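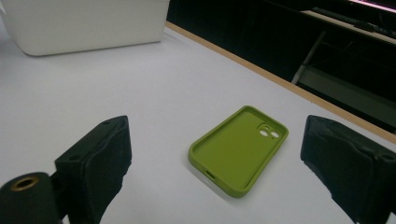
Altimer holds its open day on a Thursday afternoon, when anyone with a job might have trouble getting to it, and starts it at 2. I got there early and waited in the parking lot behind the Srour building with a man who sells conveyor belting and had come, he said, to see where it was all going. He left before the coffee. I stayed to the end and took notes, which are below, tidied up a little for the newsletter because Ira asked me to and because I owe her one from the bakery equipment show.

For those who skipped the invitation: Altimer collects demonstrations for robot training. People pick things up with a hand-held gripper, a camera on the gripper records it, and the recordings go off to teach some robot how to do the same. I had expected robots. There were none on the premises, unless you count the coffee machine, and it was out of order. What they have is tables, grippers, bins full of household odds and ends, and a rulebook.

The rulebook is the reason I'm writing this up at length. It's called Isness. I asked why and was told it was supposed to be about what is, as opposed to what you wish had happened, and that the person who named it has moved on. It runs to 69 rules in a white binder. Each visitor got to leaf through a copy but had to give it back, so the rules here are from my handwriting and any mistakes are mine.

Our guide was Damian Jasińska, who looks after the floor and, as far as I could tell, wrote most of the binder. Damian has the manner of a good driving instructor. He stands slightly behind you, doesn't raise his voice, and you can hear him deciding whether to grab the wheel.

We started with the table. There is a whole section on tables. The top gets wiped before the first recording of the day and again after lunch. Nothing goes on it that isn't on the task sheet, and this includes pens, badges, elbows between recordings, and coffee, which has a rule all to itself and a second rule reminding you of the first. A bin that is part of the task stays on the table, and a bin that isn't goes on the floor under it. The background, oddly, is allowed to be whatever it is. I pointed out that this seemed lax after all the wiping. Damian said a robot in somebody's house is going to be looking at somebody's house, and they would sooner have the ordinary clutter of a room in the distance than hang a gray curtain and pretend. The working area is strict and the rest is life. I wrote that down and then noticed it was also on the wall.

Then the gripper. It is lighter than it looks and I was not as good with it as I expected to be. You hold the handle and squeeze, and two fingers close on whatever is between them. The inside faces of the fingers are padded. Pads wear, and how they wear is the subject of a great deal of the binder. My favorite is rule 18, which reads in full: "If you are wondering whether the pad is worn, it is a different pad from the one you started with. Log it." It took me a while to agree with that, but I do. A smooth pad and a wrinkled one don't grip alike, and whoever uses the recordings later will want to know which they've got. So pads are noted at the start of each shift. You can work with an ugly one. You can't work with an ugly one and keep quiet about it.

We have a similar policy at our plant for suction cups, except that in ours you fill out a form and the form goes in a drawer.

The demonstration task was a rubbery phone case, the kind sold at checkout counters, in a green I'd have thought would be reserved for road crews. The sheet said to pick up the case from the table and put it in the bin. You would think a rulebook could leave that one alone. The rulebook does not leave it alone. I'll give the parts I got down:

Start with the fingers open and clear of the object. Don't start with a finger already resting on the thing. A robot that learns from you will have to get there by itself, and it needs to see the getting there.

Change how the object lies between recordings. Turn it, flip it, move it nearer, move it farther. Everybody has a favorite angle and goes back to it without knowing. Damian claims he can tell who recorded what by how the object is lying, and I believe him.

Approach at one steady pace. Don't hover. Hovering is apparently the great vice of beginners and gets taught to robots very efficiently.

Don't use your other hand. Don't use your other hand even a little. If the case slides, follow it with the gripper or end the recording and mark it as a failure.

Keep the failures. They are labeled and stored like the rest. Deleting one on your own is among the very few things in the binder that can get you sent to talk to someone.

I had a turn. On my first try I came in too low, nudged the case along the table ahead of me like a man chasing a puck, and finally pinned it. I reached out with my left hand to steady it and heard Damian breathe in. That one was marked down as "hand contact, visitor," and as far as I know it is still in there. My second was passable. On my third I picked the case up by the rim very neatly and then couldn't find the bin, having stopped thinking about the bin altogether. I don't feel I've advanced the field.

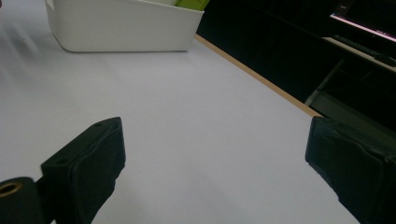
The part I most wanted to ask about was resetting, which is what you do between one recording and the next, and which our own people at the packing cell treat as time off. At Altimer it has a page. The camera is either stopped or the recording is marked as a reset, and there is no third state. You put the gripper back to open. You check that the last object is where the sheet says it should be, in the bin or out of it. You look at the table, and the binder does say look, on a line of its own. Only then do you start again. Somebody in our group asked whether anyone follows this after four hours of phone cases. Damian said no, which is why nobody does four hours of phone cases. The sheet changes well before that, and there's a break when it does. He said fatigue shows up in the data as shortcuts, and people can't see their own.

He was less comfortable on the question of speed. There's a target for recordings per shift. He wouldn't tell us the number, and when pressed he told us a number for a different kind of task, which I've left out as it wouldn't mean anything. It is posted on the wall by the door, though, turned to face the wall. A woman from a hospital supply company asked if that was a rule too. He said it was a compromise.

There was a section on people that I thought was the best in the binder, and also the shortest. Faces stay out of recordings. Names stay out. If a colleague walks through and you can tell who it is, the recording gets flagged and somebody decides what to do with it. Screens across the room are meant to be checked at the start of the shift for anything you could read, such as mail. What you can't make out can stay lit. I asked who decides how readable is readable and was told "the person with the best eyesight," and I wasn't able to work out if this was a joke. If it is real I'd write it down more carefully than that, and I said so on the comment card.

My other comment was about the handles. The binder has a lot to say about the fingers and next to nothing about the wrist on the other end. I squeezed that thing for maybe ten minutes in total and could feel it while driving home. Damian said there are stretches, there's a limit on how long you hold the gripper in one go, and you can switch hands between sheets if you log it. All good, but none of that was in the copy I saw. He said it was in the next version. I have told auditors the same thing myself, so I know roughly what it's worth.

What I'd like us to steal, in case anyone upstairs is reading. We should log the state of the grippers at the start of a shift even when nothing is wrong with them, and put the log by the machine instead of in the drawer. We should stop throwing out failed cycles when we tune the packing cell. We've been handing the integrator our best days and then complaining that the cell can't cope with a Monday. And somebody should write down how to reset the cell in words the night shift would recognize. I don't think we need 69 rules. I do think we could get to 18 without padding it, and that would be 18 more than are up there at the moment.

I would not steal the coffee rules. I raised it with the second shift and was asked to leave the break room.

Practical matters. Parking is behind Srour, not in front, where the spaces belong to a dentist who is quick with a tow truck. Closed shoes. No bags past the second door. They give you a sticker with a number on it and want the sticker back, so don't put it on anything wool. The tour was supposed to end at 4 and ended when the hospital supply woman ran out of questions, some time after 5. Altimer says it'll do another in the spring, and Ira has the sign-up sheet. There were 3 spots for us last time and I was the only one who went.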